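Ticket 33: clear-the-counter task stalls at the oval plate
Project: Kadeck (kitchen chores, simulated)
Component: Slanina two-arm policy
Status: Reopened, again
Opened: Wed 28 October
Priority: Medium. It was High until someone pointed out that the plates aren't real and can't be late for dinner.

Summary

The robot is asked to put the food on the oval plate and then leave it alone. It manages this on some runs. On the others it holds its hands near the plate for as long as we let it and then times out. My nephew clears a table in much the same manner, but he isn't on a support contract.

Expected behaviour

Pick up the food from the red-rimmed plate, set it down on the dragon plate, withdraw both arms, report done.

Observed behaviour

87 completed runs out of 300 on the current build. The previous build managed 100, so whatever we improved last week, it wasn't this. Most failures are timeouts with the food still on its original plate. A smaller group report done with the food still on its original plate, which I find harder to forgive.

Steps to reproduce

1. Load the granite counter layout, default lighting.
2. Start the Slanina policy with the instruction "move the food to the dragon plate".
3. Wait. Tea is optional but you will have time.

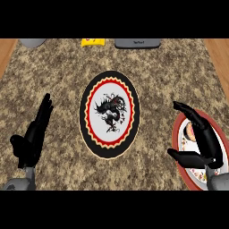
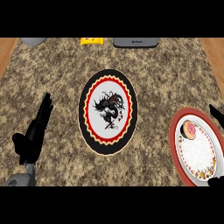
Renders: Kadeck simulator, granite counter layout. Both attached to ticket 33 by the reporter.

In the first attachment both hands are up with the oval plate between them. In the second the left hand is still on its side of the plate and there is very little of the right one in view. The food is on the red-rimmed side of things in both, and the dragon has the oval plate to itself.

Log

Entry 1. Checked the obvious. Joint limits fine, contact settings fine, both hands respond to manual commands. I drove the right one to the food by hand control and picked it up at the second attempt, so the thing can physically be done. Well, "physically".

Entry 2. Swapped the dragon plate for a plain white one from the asset library. Completion went up a little. Swapped it back and it went down again. I wondered if the pattern was upsetting the plate detector, what with the zigzags and the spines, but the detector output is steady and puts the outline where I'd put it. Leaving this open as a maybe.

Entry 3. Wiline support replied. They suggest clearing the cache. Cleared the cache. The cache is now very clean.

Entry 4. Found something. The policy plans a grasp for whichever hand is closer to the target, and it takes "the target" to be the oval plate, because that is the noun at the end of the sentence. Both hands then come out nearly level on distance. The planner picks left, recalculates, picks right, recalculates, and carries on being fair to both of them until the clock runs out.

Entry 5. Reworded the instruction to "pick up the food, then put it on the dragon plate". Much better on a short batch. The hands stop dithering and the right one goes for the food. It then squeezes rather hard, and I've opened a separate ticket for that.

Entry 6. Product would like to know if we can ship with a note asking customers to phrase things carefully. I've said that anyone prepared to draft and revise a sentence to get one bit of food moved from one plate to another will probably just move it.

Entry 7. Added a tie-break to the planner: once a hand is picked it stays picked for the rest of the grasp. Original wording, no rewording tricks. Short batch looks all right. Full batch queued overnight on the Staltetano machines.

Workaround

Use the two-part instruction from entry 5. Don't rely on "done" in the run report; check the plate.

Notes for whoever picks this up

The yellow package and the grey thing at the back of the counter are not part of the task. An earlier build kept reaching for the package, so if you see that come back, say so here and don't open a new ticket.

Sales have asked for a line on whether it can do the washing-up. Please send them to me. I have a line.

Next action: read overnight results, close or reopen. Linked: grip force ticket, "done" reported early ticket, cache ticket (closed, spotless).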